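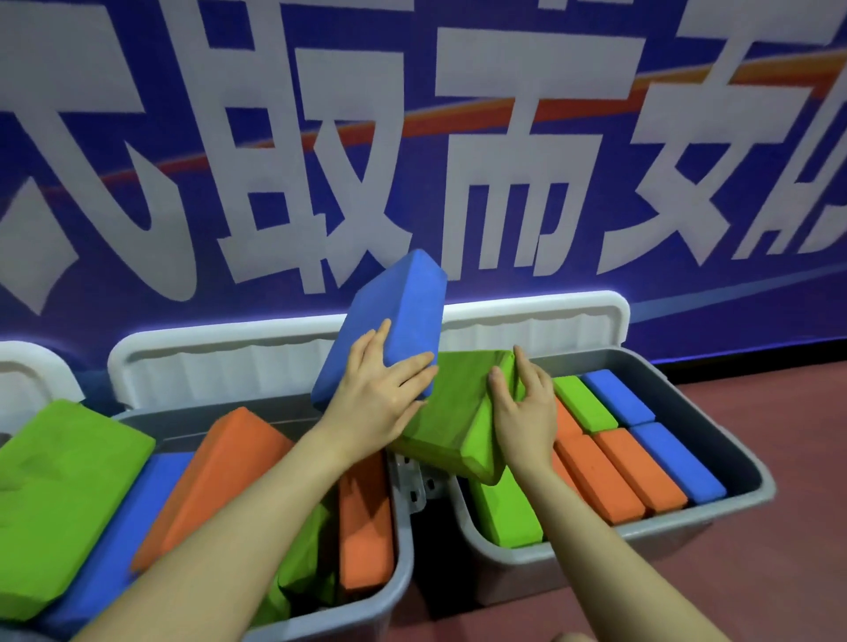 Sorting foam blocks into the gray bins, lids off and standing against the banner.

**Sorting foam blocks by color: one bin each, or mixed?**

We keep about 200 foam blocks in gray plastic bins along a wall. The lids are white plastic and get propped upright behind the bins during sorting. Lime green and orange are the two most common colors. Is it faster to sort by color or by length? The bins have no dividers. Cleanup currently takes 17 minutes.

– Lotte Lambrechts

**Barrett Calloway**

Sort by length. Foam blocks of mixed length leave gaps, and the lid then rides up on whichever block is standing highest. Lay the long ones flat first, all in one direction, and fill the ends with short pieces. Color can be a second pass inside the bin if you still want it.

Do not press the top layer down to close the lid. Foam takes a set after a few weeks under load, and the edges stay rounded. Stop one block below the rim.

Label the bin body as well as the lid. Lids get swapped when they are all off at once.

**Mitis**

We do color. Small kids can't judge length. Works fine.

**Nolton**

Agree with length for storage. Also wipe the blocks before they go in – dust from the floor sticks to foam and ends up at the bottom of the bin. Damp cloth, no solvent, and let them dry for up to 7 hours with the lids off.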